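Minutes, Wudetti handling kit review
2021-11-11, packing room

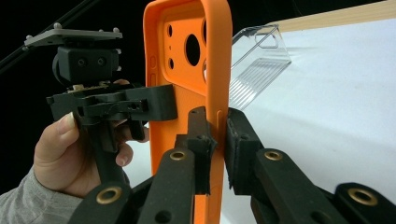 Present: Baltazar Carrillo (chair), Higinio Medrano (minutes), two from packing, one from purchasing. Skarnen joined by phone for item 2 only.

**1. Last minutes**

Accepted with one fix. The July minutes said we had "agreed to buy" the Wudetti kit. We agreed to look at it. Baltazar asked for the wording to be changed before purchasing acts on it.

**2. What Skarnen is offering**

Skarnen sells the Wudetti as a package: a pair of hand-held grippers, the recording software, and a service where they turn our recordings into a program for an arm. The arm is extra. So is the stand it bolts to, which was not in the first quote and turned up in the second.

Their rep said that 292 good recordings of one task would be enough to start. Baltazar asked what counts as good. The rep said the software decides. Baltazar asked who checks the software. The rep will send a document.

Higinio asked whether a program trained on one phone case would handle another. Answer: "similar shapes, yes." Pressed on what similar means, the rep said silicone to silicone should be fine but clear hard cases might need their own set of recordings. We sell both, and the clear ones are most of our returns. That doubles the work before anything has been packed.

**3. Trial at the bench**

Phone cases only, as agreed. Comments from the people who used the grippers:

- The silicone cases are easy to get hold of and bend if you squeeze too hard. Soft goods forgive a lot, so this doesn't tell us much about anything else on the shelf.
- The clear cases are shiny. Packing wants to know if the camera can find the edges under our lights. Skarnen says yes but has not shown it.
- One of the pads has a ragged edge. Purchasing asked for the price of spare pads and how long a set should last. Neither is in the quote.
- Working with a gripper in the hand is slower than working with fingers. Everyone said so. Skarnen's view is that speed comes later, from the arm. Packing's view is that they'd like to see that arm.
- Wrist gets sore after 35 minutes. The manual suggests 38-minute sessions. Packing suggests the person who wrote the manual try it.

Baltazar pointed out that holding a case in a gripper has never been our trouble. The slow part is getting the right case into the right sleeve with the right card, and nothing in the trial touched that.

**4. Other options**

Ibarra offers a plain suction picker with no training service. Cheaper, dumber, and the camera holes in a phone case are a bad match for a suction cup. Higinio to ask if they have tried it on the flat part below the holes.

Rorkomska rents by the month but wants 4 months up front. Not taken further.

**5. Decision**

No order. The trial can carry on until the loan ends, provided the next round includes sleeves and cards. Skarnen to be told that we won't pay for the training service on the strength of their own video.

**6. Actions**

| Who | What |
|---|---|
| Higinio | Written answers from Skarnen on clear cases, spare pads and what a "good" recording is |
| Higinio | Call Ibarra about suction |
| Purchasing | Full price with arm and stand on one page |
| Baltazar | Tell the front office that nothing has been bought |

**7. Any other business**

Packing asked for the tape dispenser to be replaced, third time of asking. Purchasing to order one.

Next meeting when Skarnen's answers are in.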